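Delivery robot fund, part four: the spreadsheet grows a second tab

Posted March 7, 2022

I promised an update on the money and then spent most of the weekend reading brochures instead, which I enjoyed far too much. So this one is long. Get a cup of tea.

If you're new: our little neighbourhood shop co-op wants a small pavement-speed delivery robot to take groceries up the hill to members who can't easily carry them. We did the begging and the bake sale in November, we have a pot of money, and now comes the part I've been itching to get to, where we decide what to buy with it (or whether to rent, more on that below).

The first thing I've learnt is that the robot is only a slice of the bill. When we began I had one line in the spreadsheet that said "robot" and another that said "bits". The bits have now got their own tab! Charging dock, a spare battery, a weatherproof box for the dock, insurance, the data contract, a set of winter tyres, and a mapping fee that every supplier calls something different. Niskanen call it "route onboarding". Tundano call it "site setup" and put it on page nine of the quote.

Speaking of which, the three quotes are in. Tundano want to sell us the machine outright, with a year of support thrown in and then 150 a month. Niskanen only lease, at 57 a week, and they swap the whole unit if it breaks. Rallska sell the chassis cheaply and the software separately, and I've read their price list four times and still can't work out what we'd owe in year two. I've emailed them. Lovely people on the phone, dreadful PDF.

Remo Schwaiger, who used to buy floor-cleaning machines for a hospital and has been very patient with me, went through all three and asked the same question about each: what does it cost on a day when it can't run? I hadn't got a line for that. Now I have. We'd still need someone with a car or a cargo bike, so I've put 80 a month aside as cover, and it made the lease look a lot better than it did on Friday.

Then there's the route itself, and this is where the mapping fee comes in. All three suppliers price by how fiddly the streets are. Smooth tarmac with a proper pavement is cheap. Block paving, parked vans, hedges that hang over and doors set back from the road push you up a band. So I've been going through the streets one at a time and giving each a band before the suppliers do it for us, and I'd recommend this to anyone, it's a wonderful way to find out how little you've noticed about where you live.

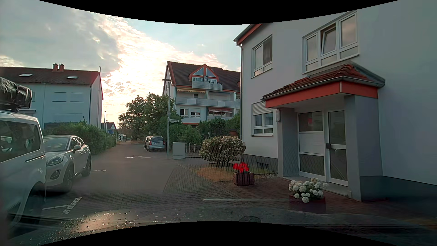

Paving blocks, parked vehicles and a doorway with planters: I've put this one down as band two.

Band two adds a survey visit, and Tundano charge for those separately while Niskanen fold them into the lease. A few streets like this and the difference between the two quotes shrinks to almost nothing. I moved the numbers about for a whole evening and the thing that mattered most was how many of the doors have a step. A robot that stops at the kerb and sends a text is one price. A robot that has to get right up to the door is another, and needs the bigger wheels.

We could also start small. Tusska do a trial kit, secondhand, one machine and a portable charger, for 3,000 all in. No mapping fee because you walk it round the route yourself with a handset – I can't tell you how much I want to do this. The drawback is the cargo box, which takes two shopping bags and no more, and the warranty is short. But we'd learn what our streets are like for a machine before signing anything long.

My leaning at the moment is the Tusska kit through the summer, with Niskanen pencilled in for the lease after that if members are using it. I'd keep the rest of the pot untouched until then, apart from the dock box, which we'd need either way and which I've already found at a good price.

Still to do: get an answer from Rallska, ask the insurer whether a secondhand machine counts as new for their purposes, and measure the shop's back door. I keep saying I've measured it and I haven't. Tape measure is by the kettle.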